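Sullow: a data card for tabletop tidying

README, last touched 30 October 2018

Hi! If you've landed here you probably followed the link from the Heltatora page, or Reinhold sent you. Sullow is my collection of short tidying recordings, all done at a table, all with ordinary stuff that has to go from one place to another. I look after it, I answer the mail about it, and I wrote most of the labels, so if something reads oddly it's probably mine.

What's in it

There are 2757 clips in this release. Of those, 708 are what I call "clear the board" (things lying on a flat surface get put away), 273 are "long things" (rods, poles and anything else skinny and awkward), and the rest are a mix of sorting, stacking and plain moving stuff from left to right. I wanted a nice round 3000 and ran out of July before I got there. Maybe next time!

Each clip has one line of text to go with it, written by a person after watching it through. We kept the lines short on purpose. "Put the rod in the basket" is a good line. "Carefully relocate the elongated item" is a line I deleted, more than once (sorry, Leobardo).

Folders

clips/ has the recordings, numbered in the order they were made
lines/ has one text file per clip, same number
layouts/ has a sketch of each table setup, drawn by hand and scanned
notes/ is my running diary of what went wrong. It's messy but worth a look before you mail me

About the table

People ask about the table more than anything else. It went through a few versions. The early clips have a busy surface with too much on it, and small things got lost against the wood grain. Leobardo Beltrán suggested laying a plain board over most of the top, and I was grumpy about it for a week, and then I used it for everything. If you only want clips with the board down, the layouts sheet has a column called "board" with yes or no in it.

Baskets move around. Sometimes the basket is on the left, sometimes on the right, and in the first Benkirane batch it wanders a bit within a single session, which I didn't catch until labeling. I left those in and marked them "basket drift" — filter them out if you need the layout to stay put.

About the long things

I'm fond of this part, small as it is. A block goes into a basket pretty much any way you like. A rod doesn't! You grab it near one end and the other end swings off somewhere, you grab it in the middle and it catches the rim. The labels say which end or section was held first: "near", "mid" or "far", always as seen from the person at the table. If two labelers disagreed, Reinhold Lindemann broke the tie, and his initials are in the third column.
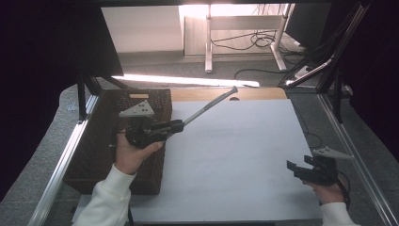 Long things, board layout: rod held on the left, right side free, basket at the left of the board.

Known problems

A few lines say "stick" where the rest say "rod". Same kind of object, I just hadn't settled on a word yet.

The Heststead batch was labeled in one long sitting and the near/mid/far column gets sloppy toward the end. I've rechecked the first half. The second half is on my list.

Left and right are the person's own left and right. I mixed this up in four of the layout sketches, and those have a big pencil arrow on them now.

There's no weight or length measured for any of the objects. I get asked for it, and I do see why, but I didn't have a kitchen scale I trusted and some of the things have since gone back into drawers.

Using it

Take it, cut it up, relabel it, all fine by me. Please keep the clip numbers if you pass pieces along, otherwise I can't help when somebody writes in about a bad line. If you fix labels, send me the changed files and I'll fold them into the next release with your name in notes/.

Mail goes to the address on the Sullow page. I'm slow during the week and quicker in the evenings.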